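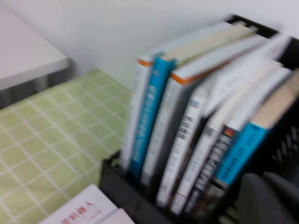 Fig. 1. Books standing spine out in the black basket, by the white wall.

The Basket Shelf: Keeping a Small Reading Corner in Order
Project report by Raili Vuorinen

How it started

Our reading corner on the third floor had a problem I think every shared room has. People took books out, read a chapter on the floor cushions, and then laid the book down flat on top of whatever was closest. By October the stacks were so tall that you had to lift half of them to get to anything at the bottom, and I am the kind of person who gives up and reads my phone instead. So I picked this for my project! My adviser, Ms. Kwok, said fine, as long as I kept the budget under 400 crowns (it's our class play money, but she does hold us to it).

What I tried

My first idea was a real shelf. I drew one, I measured for it, I was very proud of it, and then I learned we can't drill into the walls on our floor. Second idea: bookends. They slid. Every time somebody pulled out a thick book the whole row went over like dominoes, and the noise got me some looks.

The third idea was plastic baskets, the open-top kind with slots in the side. The first one was black, so that's what I stayed with. Books go in upright with the spines facing out, so you can flip through them a bit like records in a store. They do lean. I spent way too long trying to get them to stand perfectly straight before deciding that a little lean is okay, and it even makes it easier to get a finger behind the one you want.

Sorting

I went back and forth on this a lot. By color looks great (we have white spines and turquoise ones, and some Chinese titles in with the rest) but it's no help at all if you're hunting for the next part of something. By height was worse. In the end I sorted by who reads them, with a paper slip at the front of each basket, and let people mix the colors however they like.

Did it work?

Mostly! I checked the corner for 17 days, always at 4 in the afternoon. On the bad days there were up to 6 books lying around, and on the good ones everything was back in. The worst stretch was right before exams, when I was one of the people leaving books out, so I can't complain too much.

Things I would change

Don't fill a basket all the way. A packed one is heavy, and if the books are tight people won't bother putting theirs back. I'd also use thicker card for the slips, as mine curled up within days. Next term I want to try a separate basket for returns by the door, and Ms. Kwok has already asked me where the money for that is coming from.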